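Slide 1 — title
Gutell Cup, Cleminville round, October 10, 2020. Team Baslow. Say the names of the team, then move on. Two minutes maximum.

Slide 2 — the task
Two arms, one table, round-lidded canisters, clear bins. Score is canisters placed upright in a bin before the clock stops. Knocked over counts as a miss. Mention that start positions are scattered by the judge.

Slide 3 — training data
183 recorded demonstrations, 132 kept. The rest dropped for dropped grasps or bad timestamps. Students did all the driving. Training code is our fork of Bakilana — link on the last slide.

Slide 4 — what fails
Pairs standing close together. The open finger clips the neighbor on approach. Approach angle now limited to 50 degrees; do not read out the table, point to row 2.
Arms share the middle of the table. One waits if both want it. Slow but safe.

Slide 5 — work at hand
Leave up during questions. 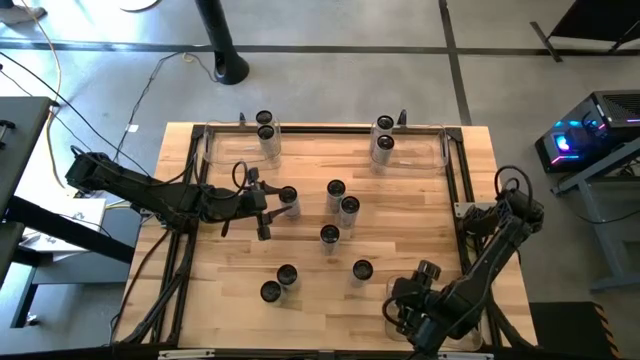

Upendo Mrema asked whether the waiting rule costs more time than it saves, and whether the arms could simply be given half the table each until the last few canisters.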